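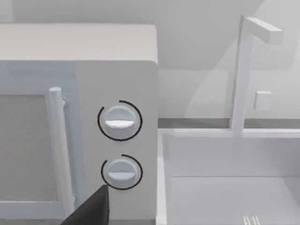
*Minutes taken by Tincuța Bucur*

**Present:** Myung-ja Kwon (chair), Lungile Khumalo, Imad Abou Jaoude, Tincuța Bucur
**Apologies:** Kenji Sorensen

Start 4 pm. The September minutes were agreed with one spelling corrected.

**1. Overdraft letters**

Imad reported that 48 members of Brukero Credit Union had been charged an unarranged overdraft fee before the warning letter reached them. Rosico, who print and post the letters, say the file was sent to them late. Imad has asked for the transfer log and does not have it yet.

Agreed to refund the fee in all 48 cases. Lungile to draft the covering letter – one page, no leaflet.

**2. Complaints handling**

Two complaints have gone past the target date. Both concern loans moved over from Odukoya, and the old payment records are on paper. Myung-ja asked that the members be rung this week and given a new date.

**3. Small loan limit**

Proposal to raise the limit for new members from £300. Imad in favour. Lungile wanted to see the arrears figures first. 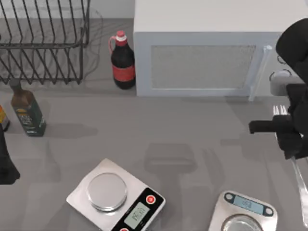

Kenji Sorensen had written in beforehand that he would leave the limit where it is until the refunds are paid, and that any change should go in the same mailing as the new rates – he did not want members getting two letters in a month.

Left over to the next meeting. Tincuța to circulate the arrears figures.

**4. Any other business**

The Bimasano contract is up for renewal. Imad to get a second quote.

Closed 5.20 pm.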